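Is the Dellus fan account sighting from Vadgate real?

bucurfan
July 2, 2018

A fan account posted that the lead from Virkulthorpe was eating lunch at a burger place in Vadgate, two tables from the girl who sent it in. Everyone in the replies is melting. I'd like to melt too, but the only photo shows the back of a gray hoodie. Season 3 is supposed to be filming in another country. Has anyone confirmed this?

Bríd McGrath

Confirmed by whom? The post has 2066 likes and one source, and the source is the person who posted it. I've followed Dellus sightings since the first season and I'd believe maybe a third of them. The same account had him at an airport last December - he was on live TV that night.
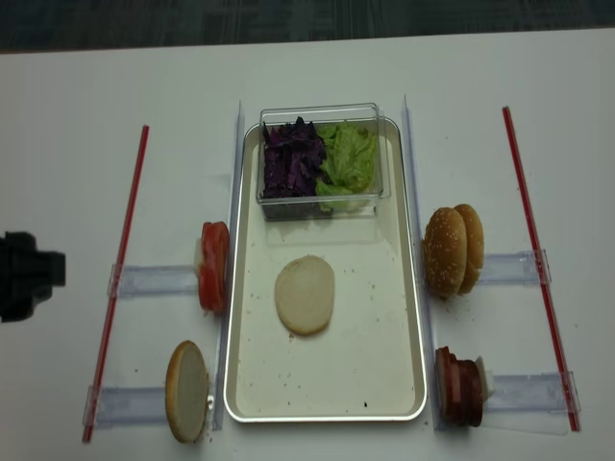 marlo_k replied that Bríd is being a spoilsport, and that a girl who was there has no reason to lie. She gets a lot of new followers, is my answer to that. Ask her what he ordered and what time he left. Seven people asked under the post and she skipped all seven.

tinyhat7

omg it's him, look at the shoulders!!

pollyanders

Shoulders aren't proof. The filming schedule came from a fan page too, so I wouldn't lean on that either. His costar Bucur tagged a Vadgate hotel on Instagram and then took the tag down - that's the only part I find interesting. I'd wait for a picture with a face in it.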